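Unit 6: Finding the part before you touch it
Stirow Robotics Lab, course handout

Last unit we moved the arm to a pose we already knew. Now we get to the fun part: the arm has to work out for itself where the part is, and the wrist camera finally earns its keep!

What we want is one transform, part in gripper coordinates. We already have two pieces of the chain. Hand-eye calibration gives camera to gripper, and the Virkska detector gives part to camera. Multiply them in the right order (write the frames on the board first, every single time) and you have your grasp target.

Step 1. Coarse pose
Run the detector on one image from the standoff position. It fits a rectangle to the part outline and returns a center and an angle. Check the angle carefully. A nearly square part looks almost the same after a quarter turn, so the fit can be beautiful and still be wrong by 90 degrees. Use the contact details along the border to break the tie.

Step 2. Refinement
Move closer and run it again, up to 30 images, then take the median. Please don't average the angles directly! 179 and -179 average to zero, and I have seen an arm wind its wrist all the way around over exactly this. Convert to unit vectors first.

Step 3. Masking the fingers
Close in, the gripper covers part of its own view. We know the joint angles, so we can render the finger outlines from the model and throw away every edge pixel underneath them. In the Adeck config this is mask_self, and it is off by default. Turn it on and watch the residual drop. It's a lovely thing to see the first time.

Step 4. Shiny surfaces
Metal gives you bright bands that move as the camera moves. Edges that belong to the part stay put in the fixture frame and reflections slide, so track candidates over several images and keep the steady ones. Start with exposure at 44 and go down from there. 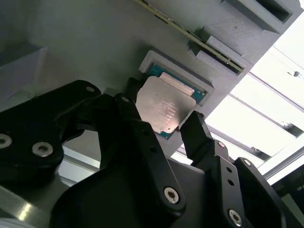 Fig. 6.1. Wrist camera view at close range: processor in its fixture pocket, lower-left corner partly hidden by the central finger.

Try the corner fit by hand on Fig. 6.1 before you code it. Three corners are plenty if you know the part size, and the fourth can be predicted.

For the lab: load log 156 from the Mercado folder, plot x, y and angle against image number, and mark where masking kicks in. Then change the standoff and do it again. Bring both plots, even the ugly ones.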